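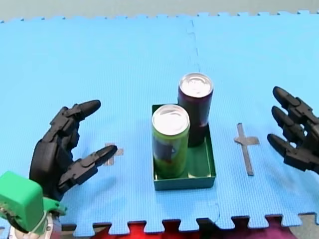 **Why does the evaluation score for the same policy differ between the two workcells?**

The difference comes from how each site resets the task between trials. The policy weights, the control rate and the scoring script have been compared and are identical.

**Ticket 133: Inconsistent success rates, bimanual tray lift**
Opened by: Hortensia Insaurralde, Tirkmont site
Component: Tinell evaluation protocol
Status: Awaiting confirmation from Skivcombe

**Reported behavior**

The tray lift policy was evaluated for 50 trials at each site. Tirkmont recorded 4 failures. Skivcombe recorded 19 failures with the same checkpoint, trained on 2,000 demonstrations. Most of the Skivcombe failures were logged as "one-sided contact," in which one hand reached the tray wall before the other and turned the tray.

**Log**

09:10 Checkpoint hashes compared. Match.

09:40 Hand calibration files reviewed for both sites. Joint offsets are within tolerance. No action taken.

10:25 Reset procedure requested from both sites. Tirkmont places the green tray by reference to the gray tape crosses on the foam mat, with its long side running away from the viewer. Skivcombe places the tray by eye.

11:15 Can placement reviewed. The Tirkmont layout has both cans upright in the tray and close together, the green can at front left and the dark purple can at rear right. Skivcombe operators were permitted to choose any layout.

13:30 Twenty Tirkmont trials repeated with the tray turned slightly by hand before each start. One-sided contact occurred in seven of them.

**Assessment**

The two sites were sampling different starting conditions, and the published protocol does not specify either one. The scores should not be pooled or compared in the Salinas report until this is corrected.

**Required actions**

1. Skivcombe is to apply tape crosses to its mat using the Tirkmont template.
2. Both sites are to record tray angle and can layout before each trial.
3. Skivcombe is to repeat all 50 trials and attach the raw log to this ticket.
4. Varied starting poses are to be reported as a separate condition, using a shared list of poses.

The ticket remains open pending item 3.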